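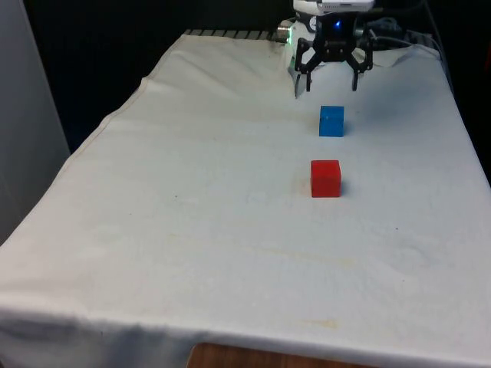

How Wool Becomes Felt

Felt is a kind of cloth, but it is made in a different way from most of the cloth you wear. Your T-shirt was knitted from thread. Your jeans were woven on a loom, with threads going over and under each other. Felt has no threads in it at all. It is a mat of wool fibers that have tangled together so tightly that they can't be pulled apart.

People have been making felt for thousands of years. It is one of the oldest kinds of cloth we know about. You don't need a loom, a spinning wheel or knitting needles to make it. You need wool, warm water, soap and your hands.

What a wool fiber looks like

A sheep's fleece is made of a huge number of thin hairs called fibers. Pull one out and hold it up to a window and it looks like a wavy thread. Under a microscope you can see more. The outside of each fiber is covered with tiny scales that overlap, a bit like the shingles on a roof or the scales on a pine cone. The scales all point the same way, toward the tip of the hair.

When wool gets wet, the scales open up a little. If you rub the wool while it is wet, the fibers slide past each other and the scales catch. A fiber can creep forward easily, but the scales make it hard for it to slide back. So it keeps creeping in one direction and winding around its neighbors. After enough rubbing, the whole pile is locked together.

Cotton fibers have no scales. You can rub wet cotton all afternoon and it will stay cotton. Most fabrics made from plastics, such as polyester, won't felt this way either.

Why we use soap and warm water

Soap makes the fibers slippery, which helps them move around and find new places to tangle. It also makes the water soak in faster, because clean wool has a thin waxy coating that water rolls off. Warm water helps too. It doesn't have to be very hot. If it is comfortable for your hands, it is fine for the wool.

Words to know

Fleece: the wool that comes off one sheep.
Fiber: one single hair of wool.
Carding: combing wool so the fibers lie in the same direction.
Roving: a long, soft rope of carded wool, ready to use.
Fulling: the last part of felting, when the wool shrinks and gets firm.

Wet felting, step by step

This is how we make a small flat piece of felt in the children's room at Stondska. Ask an adult to help you with the water.

First, spread a towel on the table and put a sheet of bubble wrap on top with the bubbles facing up. Pull thin tufts of wool from your roving. Don't cut it. Hold the end of the rope loosely and pull gently, and a wispy piece will come away.

Lay the tufts side by side in a row, like feathers. Make more rows until you have a square as wide as a dinner plate. Then lay a second layer on top, with the tufts pointing the other way. If the first layer goes up and down, the second goes left to right. Add a third layer going the same way as the first. Crossing the layers gives the fibers more chances to catch each other. A piece with all its fibers in one direction will often split.

Put a piece of netting over the wool. Sprinkle on warm soapy water until the wool is wet all the way through, and press it flat with your palms. You should feel the air go out of it.

Now rub. Start softly, in small circles, and keep going for 5 minutes. Lift the netting carefully now and then so it doesn't get stuck in the wool. When the surface begins to hold together, you can press harder.

Try the pinch test. Take a little wool between your finger and thumb and lift. If single hairs come up, rub some more. If the whole piece lifts, it has started to felt.

Next comes fulling. Take off the netting, roll the wool up in the bubble wrap and roll it back and forth under your hands, 100 times. Unroll it, turn the wool a quarter of the way around, and do it again until you have rolled it in all four directions. Your square will be smaller and thicker than when you began. Rinse it in cool water until the suds are gone, squeeze it out and leave it flat to dry.

Needle felting

There is another way to make felt, with no water. A felting needle has small notches, called barbs, along its sides. Each time the needle goes into the wool, the barbs push some fibers down into the middle, and they tangle there. Needle felting is good for making solid shapes such as balls and animals. The needles are very sharp and they snap if you bend them, so in our room this is for children 10 and up – always with an adult at the table.

What felt is used for

Felt keeps heat in because it is full of tiny pockets of air. Herders in Central Asia cover their round tents, called yurts, with thick sheets of it. Felt is used for boots, hats and slippers. Inside a piano, each string is struck by a hammer covered in felt, and billiard tables are covered in a wool cloth that many people call felt, though most of it is really woven.

Felt doesn't fray. You can cut a star or a leaf out of it and the edges stay neat, with no hem.

Questions children ask us

Does shearing hurt the sheep? It is like a haircut. A careful shearer can do it without hurting the sheep, and most sheep need it done once a year.

Why did my sweater shrink in the wash? It felted. The warm water, the soap and the tumbling did to your sweater what your hands do to the roving. It can't be turned back.

Can I use dog hair? Some dog hair will felt if you mix it with sheep's wool. Short, smooth hair usually falls out.

My felt has a hole in it. Can I fix it? If you are still at the soft rubbing stage, lay a few thin tufts over the hole in both directions, wet them and carry on. Once the piece is firm, new wool won't stick to it very well.

Written by Elaine Damasceno for the Stondska children's craft pages. Updated June 12, 2026.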